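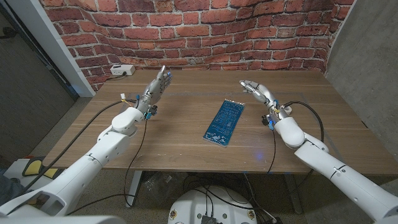
Workshop notebook, no. 15, p. 104

May, entry by the casting bench. Started after lunch.

Third try at the resin dwarfs with the Mikkelsen silicone. The tub says it picks up detail "down to a fingerprint." Maybe it does, on a fingerprint. On the beard of the axe dwarf it left the same two bubbles under the chin that the cheap stuff left last month. I brushed a thin coat on first, let it sit, then poured slowly from one corner as Uren's leaflet tells you to. Same bubbles. I don't believe the corner pour does anything except use up an evening.

The shield came out fine. It came out fine in the old mold too, so that proves nothing.

Sanded the mold line on the back leg with 400 grit. Too fine for the job, it just polished the ridge. Went back to the knife and scraped, then sanded. Lost a bit of fur texture above the boot and will have to put it back with putty.

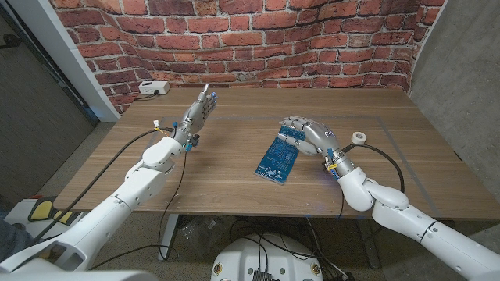

p. 105 (notebook no. 15, cont.)

White metal berserker, the Zernstead one. Bought at the Paris show as "first casting, crisp." The face is soft and one axe head is half filled. I pinned the arm anyway, brass wire, and it holds. Whoever sees him on the shelf will look at the base first, so more bark there.

Putty test: mixed 2 parts yellow to 1 blue for the cloak, as everyone on the forum swears by. Stayed sticky under the tool long after I wanted to cut folds in it. Equal parts on the next one. I would like to see somebody's failed cloak for once, the forum only shows the good ones.

Primer: gray, thin coats. The white went chalky on the last batch and I was told it was the humidity. Could be. Could also be a bad can, and the can is what I paid for.
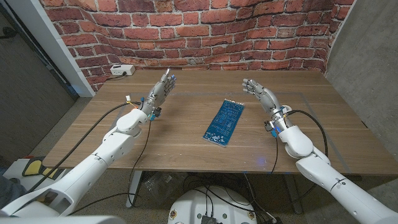 Do the resin castings need washing before primer if the mold had no release agent on it?

I wash them anyway, warm water and dish soap with an old toothbrush, then leave them overnight. I skipped it on one dwarf and the paint lifted off his helmet with the masking tape.

Still to do: recut the vent under the chin, order more brass wire, fur on the boot.

Workshop notebook pages, text and notes copyright the author. Contact by the form only. Back to top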